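Best way to paint oak kitchen cabinets without brush marks?
Home & Garden > Painting

Lerato Matlala
Hi all! We finally moved into our place in Vistudov (built in 2000, every cabinet original) and I am so excited to get at this kitchen. I have 20 doors in orangey oak and I want them a warm greige, with fun colored knobs. I've painted plenty of walls but never cabinets. Do I really have to sand everything down to bare wood? And does a roller beat a brush? I'd love to be done before my sister visits in July.

2 replies

Yu-na Woo
Oh, you are going to love this project! I did mine last spring and I still walk in with my coffee and grin at it.

No, you don't need bare wood. Take the doors off and number them on masking tape inside the hinge cup (do NOT skip this, I had two that were a hair different in width and it took me a whole evening to sort out). Wash everything with degreaser, twice near the stove, then rinse. Scuff sand until the shine is gone, vacuum, wipe with a damp cloth and let it dry.

Then a bonding primer. Oak has deep grain, so if you want it glassy smooth you'll need grain filler first. I left mine a bit streaky and I like it, it still feels like wood.

For the paint I used Clesex cabinet enamel with a four-inch foam roller, and a good angled brush just for the corners. Two thin coats. Leave it alone once it starts to set! Every mark I have is from going back over a spot that looked dull.
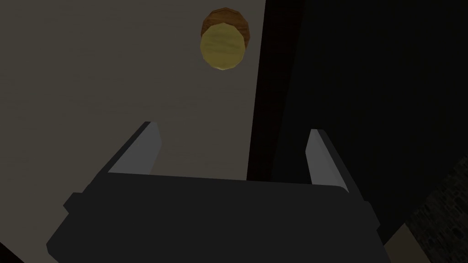
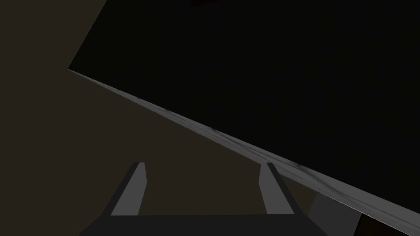
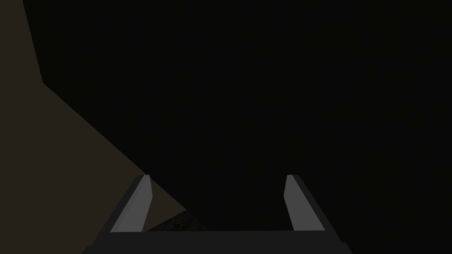
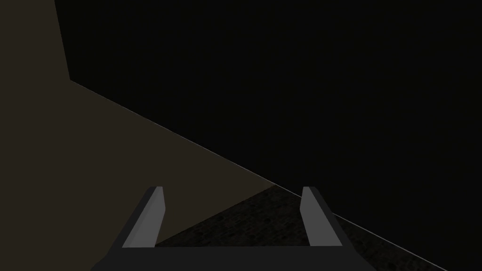
First picture: round knob, mustard-yellow face, brown base, on a pale grayish-beige panel.

On knobs, buy one and live with it for a few days before you order the rest. If the new screws don't line up with the old holes, fill and redrill before you prime. And wait as long as you can stand before you hang the doors, because enamel feels dry way before it's hard. Mine got a dent from a fingernail on day three. Please post when it's finished!

Byun
roller. 60 grit is too rough for this btw, my brother in law used it and the scratches showed through both coats. go finer

Lerato Matlala
Thank you both!! Ordering the primer tonight. Yu-na, did you paint the backs first or the fronts?

Yu-na Woo
Backs first, so the fronts get the last and least handling. Good luck!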